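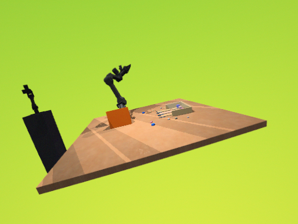
Water rings and a big dull patch on a secondhand dining table, refinish or leave it?

Posted by trondska_mom, February 13, 2021

Hi all, typing this on my lunch so sorry if its messy. Got a dining table from an estate sale in November, solid wood as far as I can tell, 54 inches long. Seller said it was made by a shop called Plivier, no idea if thats a good name or not. Problem is water rings at one end and a dull patch in the middle where I think they kept a plant for years. Rings are white, not black. You can feel the dull patch with your hand, kind of dry and grabby.

Tried so far: mayonnaise overnight (smelled, did nothing much), furniture polish (looked great for a day). Brother in law says sand the whole thing down and be done. I have a sander but have only ever used it on a fence. Don't want to wreck it. We eat on it every day, two kids, one of them draws on everything.

Can I fix just the bad spots or is it all or nothing? And what do I put on it after?

Kwok-wai Hsu

Don't sand yet. White rings are moisture stuck in the finish. Black would be in the wood, different job.

First find out what finish you have. Underside of the top or inside a leg, somewhere hidden. Dab of denatured alcohol on a cotton swab, wait a minute. Gets sticky = shellac. Nothing happens, try lacquer thinner the same way on a fresh spot. Softens = probably lacquer. Neither one touches it, likely poly or some other modern finish. Windows open, gloves on, pilot lights out, and keep the kids away from it.

For the rings: clean the top with mineral spirits first, you've got mayo and polish on there now and both leave gunk. Let it dry overnight. Then try a hair dryer on low, keep it moving, few minutes at a time. If they fade keep going. If they don't, 0000 steel wool with a little paste wax, very light, with the grain. That will change the shine so do the whole top or you'll see where you stopped.

Dull patch sounds like the finish is worn through. Drop of water on it. If it soaks in and goes dark, finish is gone there. On shellac you can pad new shellac right over and it melts into the old. On poly you can't really blend, you'd scuff the entire top with 320 and recoat. That's still not stripping it. I did my mother's table like this, took a weekend plus drying.

Let it cure before you put plates down. Can says a few days, I'd give it longer. And rags go flat outside to dry, never in a pile, oily ones can catch fire by themselves.

finish_later_wusach

just sand it. 80 grit then 120 then 220, oil it, done. mine came out fine. check its not veneer first tho or youll go right thru

Jae-in Seok

Please don't start with 80 on a dining table if you've only done a fence. You'll get swirls and they show up the second finish goes on. 100 is plenty rough even for a full strip, and for a scuff coat you want 320 like Kwok-wai said.

For veneer, look at the end of the top. If the grain lines on top carry on over the edge its probably solid. If theres a thin layer or a seam, leave the sander in the garage.

Also if its an old painted or stained piece, test for lead before making any dust. Kits are at the hardware store, I got mine at Adams.

With kids I'd go water based poly in satin, three thin coats, light scuff in between. Oil looks nicer but you will be redoing it and markers go right in. Get a pad for the table in the meantime, and trivets, that plant probably had a saucer under it too and look how that went.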